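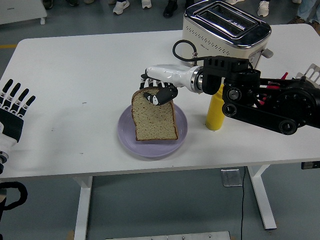

Can a machine make my breakfast yet?

kostovham_baker
Posted 04/12/2021
Hi all, long-time reader, and I do hope this is the right board. My husband keeps telling me we'll have a robot doing the kitchen chores before the mortgage is paid off, and I'd love to believe him (I really would, I've got three kids and a lot of crumbs). Is any of this close? Even just toast and wiping down?

Arent_fan
Closer than people think! Picking up a slice of bread without squashing it used to be a pipe dream, and now hands with proper fingers can manage soft things. Give it 7 years and I'd happily let one loose on my counters.

millwright1455
I'd say your husband is an optimist, bless him. I look after two arms on the packing line at Clundska. They move 1344 cartons a shift and never complain, but set one carton down crooked and somebody has to walk over. Now think about your kitchen on a school morning.

Arent_fan
Those are old arms on a fixed program, though, so I don't think it's a fair comparison.

millwright1455
They went in last August! Same trouble.

moesli_mornings
Somewhere between you two, I think. Bread into a toaster, sure, I can see that. Spreading Mösli jam on it while the dog is underfoot, not for a good while. And what would it cost? My toaster was 155 with tax and I grumbled for a week.

kostovham_baker
Thank you, all of you, this is so kind. I'll tell him to keep wiping for now.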